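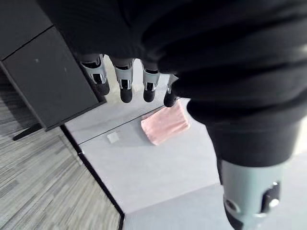 Prinmont commented under the first draft of this post that the numbers mean nothing until I say how the split was made, so I have rewritten it with that at the top.

**Wrist camera policy does well on held-out episodes and badly on the robot. Is my validation split the problem?**

posted by Pakorora, 3rd December

We are training an imitation policy for picking up folded cloth from the floor with a multi-finger hand. The input is the wrist camera plus joint positions of the arm and hand. The output is a chunk of future joint targets. The demonstrations are teleoperated. After filtering we have 3,183 episodes.

The split: I shuffled all the episodes and held out 381 of them. The rest went to training. No episode is in both sets. I did not split by day, by operator or by room.

On the held-out episodes the action error is low and keeps falling until late in training. On the robot, the same checkpoints behave like this:

- The arm goes to the right general area almost every time.
- The hand often closes too early, while the fingertips are still above the cloth.
- If the towel is moved to a part of the floor where we did few demonstrations, the arm sometimes goes to where the towel used to be.
- Later checkpoints are worse on the robot than earlier ones, even though their validation error is lower.

Other details that may matter. The wrist is covered by a black fabric sleeve, and it takes up a big part of the picture. The thumb is very close to the lens and the fingers hang in a row under the edge of the sleeve. The folds in the sleeve change shape when the wrist turns. Between March and now the sleeve has been taken off and put back several times, and it never sits the same way twice.

The floor is not uniform either. There is a striped carpet, a black strip along the edge of it, and then a smooth light gray floor. Most of our demonstrations have the towel on the smooth part.

What I have tried so far:

1. Random crops and color jitter. Small improvement.
2. Dropping the joint positions from the input completely. The early closing got better and everything else got worse.
3. Masking the upper part of the image with a fixed black shape to hide the sleeve. No clear change, and it hid the fingers at some wrist angles.
4. Training longer. Worse, as described above.

I would like to know two things. Is the random split giving me a false reading, and if so what should I replace it with? And is there a known way to measure how much the policy is using the sleeve or the floor instead of the cloth? I would prefer something I can run offline, as robot time is limited to a few hours a week.

---

**Plotier**

Yes, the split is giving you a false reading. It may not be the only thing wrong, but fix it first, as you can't judge any other change until you do.

Teleoperated episodes are recorded in runs. Somebody sets up the towel, does a batch, nudges the towel, does another batch. The episodes inside a batch are close to being copies of each other. The sleeve sits the same way, the light is the same, the objects on the floor are in the same places. When you shuffle and hold out at random, nearly every held-out episode has siblings from the same batch in the training set. Your validation error is then mostly measuring how well the network can recognize a batch and replay it. That also fits what you see with later checkpoints. They memorize more, and the metric pays them for it.

What I would do:

**Split by session.** Define a session as the time between two changes to the setup. If you didn't log it, use the gaps between timestamps. We used a gap of 20 minutes and it matched our notes well. Hold out whole sessions. Make sure that at least one held-out session comes after a removal of the sleeve that no training session shares.

**Keep the old split too.** Report both errors for each checkpoint. The distance between them is useful by itself. In our case the random-split error was still going down long after the session-split error had flattened and started to climb.

**Score the part that matters.** Average action error over an episode is dominated by the reach, which is long and easy. The closing takes a short part of the episode. Cut out a window around the moment where the demonstrator starts to close the hand and compute the error only there. Also record the signed timing error, meaning how many steps early or late the policy starts closing compared with the demonstrator. If it is always early on held-out sessions, you have reproduced your robot failure offline, and then you can work on it without using robot time.

On the second thing you asked, there is a cheap test. Take frames from held-out sessions and make three altered copies of each:

- the sleeve area replaced with the sleeve area from a different session at a similar wrist angle
- the background floor replaced, with the towel and hand kept
- the towel replaced by floor, with the rest kept

Run the policy on the original and the copies and measure how far the output moves. If it moves a lot for the first two and very little for the third, the policy is not looking at the cloth. You will need masks. Hand-drawing them for 100 frames is an afternoon of work and is enough to get an answer. Pasted regions look unnatural and that shifts the output a little by itself, so add a fourth copy where you paste a region from a neighboring frame of the same session, and subtract that as your baseline.

I would not use a fixed mask for the sleeve. As you found, it hides the fingers. It also doesn't remove the cue, because the outline of the sleeve still pokes out around the mask.

About joint positions: your second experiment is a strong hint. The closing got better without them, so the policy was timing the closing from the arm configuration. Don't drop them completely. Drop them at random during training, for whole chunks at a time, and add noise to them the rest of the time. We settled on dropping them in one third of the samples.

---

**Hegedűs**

Just put a depth sensor on it. RGB from the wrist can't tell you how far the fingertips are from a flat towel, it's ambiguous. All this splitting stuff is for papers.

> **Pakorora:** We have no room for a depth sensor under the sleeve, and at that distance the ones I looked at are below their minimum range. The demonstrators also worked from this same camera view and they could do it.

> **Hegedűs:** ok then contact sensors in the fingertips

> **Plotier:** Contact sensors would help with the closing. They would not help with the arm going to the place where the towel used to be.

---

**Prinmont**

I agree with Plotier on the session split and won't repeat it. A few additions.

Check how your demonstrations are distributed over the floor before you change the model. Project the towel position at the moment of closing into floor coordinates, using the arm kinematics, and plot all the points. My guess is that you will see a few tight clusters. A policy trained on clusters will learn to go to a cluster. You can't fix that with augmentation, and more demonstrations at the same places will not fix it either. You need new ones spread out, including on the carpet and across the black strip. The strip deserves its own attention. It is a high-contrast line that is present in many frames and always at the same place in the room, so it works as a landmark.

For the spread, don't let the operator choose. People say they are placing the towel randomly and they put it where it is comfortable to reach. Print a list of positions from a random generator and follow it in order.

The same goes for the sleeve. You treat it as a nuisance, but you can make it part of the protocol. Take it off and put it back at the start of each block of demonstrations, and write down the block number. It costs a couple of minutes per block, and you get variation that no image augmentation will give you.

I also think you should be careful with the timing metric. Demonstrators differ in when they start to close. One may hover and then close, another may close during the descent. If both kinds are in the data, a policy that averages them will look early for one and late for the other, and the mean signed error can come out near zero while the behavior is bad. Look at the histogram, and break it down by operator if you have that recorded.

Finally, pick checkpoints with a small fixed set of robot trials as well. Offline numbers can rule out bad checkpoints. In my experience they can't rank the good ones. Ten towel positions, marked on the floor with something the camera doesn't see, the same ten every time. With ten trials you can only detect large differences, so don't read anything into six versus seven.

---

**Pakorora** (follow-up)

I did the session split. Using timestamp gaps I get far fewer independent sessions than I expected. On held-out sessions the action error has its minimum early in training and rises after that. The old split shows nothing of the kind. The early checkpoint at the minimum is also one of the ones we liked on the robot.

The closing-window error was harder to read. Prinmont was right about operators. The histogram has two humps and they belong to different people. Inside each hump the policy is early on most held-out episodes.

I drew masks for 242 frames, which took longer than an afternoon. Swapping the sleeve region moves the output by more than the baseline, but by less than I feared. Swapping the floor moves it much more. Removing the towel has a clear effect when the hand is high and almost none in the last part of the descent. So it seems to find the towel from a distance and then stop using it.

I have not collected the new demonstrations yet. The joint dropout run is training now. I will mark Plotier's answer as accepted, and I'm using the placement list from Prinmont's for the next block.

> **Plotier:** The last result is worth following up. Near the floor the towel may be mostly behind the fingers and thumb at your camera angle. Check how much of your towel mask is still visible in those frames before you blame the policy. If there is very little left, try giving it 2 earlier frames as extra input, and run the session split again with and without them.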